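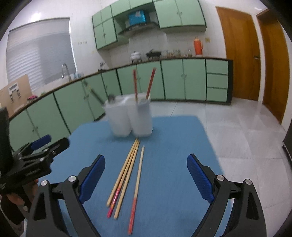

The Nelitz Residual

The paper from Curnier gave the method in four lines. Record demonstrations by hand, drop the slowest, train on the rest, report placement rate. Zaston had reproduced it with 1593 demonstrations and published the same curve. At Nelitz we had the same code and a kitchen.

I ran the first evaluation on a Sunday. The policy placed 26 of 100 spoons. The paper said 111 demonstrations should be enough to pass half.

I wrote to Serra, where the code was maintained. The reply was one sentence: check what you dropped.
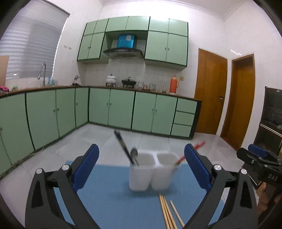
The filter ranked each demonstration by duration and cut the bottom of the list. I opened the rejected set and watched it from the first file to the last, which took until evening. A black-handled spoon hung at a slant over the left compartment, bowl down, the red chopsticks standing in the other one. The operator in that file waited, corrected the angle, waited again. Every slow file had a correction in it – the fast ones had none.

I put the rejected files back and left the trainer running. Then I started a second letter to Serra, deleted the greeting, and asked who had written the filter.

The answer came at 4 a.m. It had my old login in the signature line.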